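02/03/2026
Wheat paste and relining, second round

Carried on with the paste tests for the Hnatiuk ledgers. The first batch (flour paste, cooked the old way) went lumpy after a night in the fridge and I threw most of it out. Larysa says she has never had luck storing flour paste and only makes what she needs. I switched to wheat starch for everything from here on.

Recipe used today: 30 g starch to 150 ml water, soaked for an hour, then cooked on the small hotplate on low. Stirred the whole time. It turned from milky to glassy fairly suddenly and I kept it going another 20 minutes after that. Sieved twice through the horsehair sieve, thinned with water until it ran off the brush like light cream. The thicker portion is in the jar with the blue lid, labeled SPINE. Please don't thin that one.

Paper for the repairs is the 9 gram tissue for tears and the heavier one for lost corners. We are low on the heavier one. Melaniia is putting in the order with Losudum and wants to know by July if we plan to do the Cekville maps as well, as those would need the wide roll.

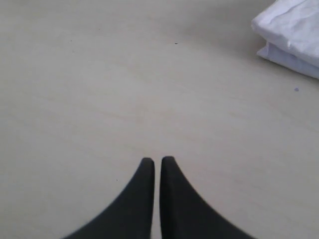
Ledger 1, pages 1 to 50

Surface cleaned with the soft sponge, both sides, working from the gutter outward. The dirt is mostly at the fore edge and the lower corners where people turned the pages. Ink is iron gall and a bit brown at the edges of the heavy strokes but I found no cracking in this section. Spot tested with a damp swab on the margin rulings. The red ruling bleeds, the blue does not. So no washing, and keep the paste as dry as it will go anywhere near red.

Tears mended on pages 4, 11, 12 and 37. Page 12 was a pain. Someone had put tape over the tear years ago and the carrier came away but left the adhesive. Scraped back what I could with the bone tool and gave up when the paper started to fuzz. It will stay a bit yellow. Delia looked at it and agreed to leave it alone.

Page 37 has a note in pencil on the back, a column of sums and the word "hay." Photographed it before mending the corner and sent the file to Hnat for the catalog record.

Drying: between polyester web and blotter, under glass and a light weight. Changed the blotters at 10 minutes, then 30, then left alone. The ones I changed on time came out flat. Page 4 I forgot, and it has a small cockle at the head. Will humidify and press again.

Spine linings

Old lining on Ledger 1 is a brown paper, printed on one side, probably cut from packaging. Came off in strips after a poultice of the thick paste. I kept the strips in an envelope with the ledger. The animal glue underneath was softer than expected and wiped away with barely damp cotton wool. Sewing is sound except at the last two gatherings, where the thread has broken at the kettle stitch. Salamatu will resew those before any new lining goes on.

New lining will be tissue first, then cloth. I cut the cloth with the grain running head to tail and left 30 mm each side for the joints.
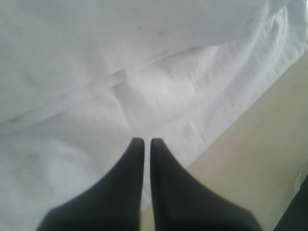

To do

Repress page 4.
Make fresh thin paste in the morning, today's won't keep.
Ask Delia if the Vidura press is free for the boards. If it isn't, use the bricks.
Pages 51 onward: check each opening for red ink before starting. The full volume is 262 leaves, so at this pace the cleaning alone will take a good while.
Return the loaned sieve to Larysa, washed and fully dry.
Hnat needs the page numbers for anything with loose inserts. So far just one, a receipt between 22 and 23.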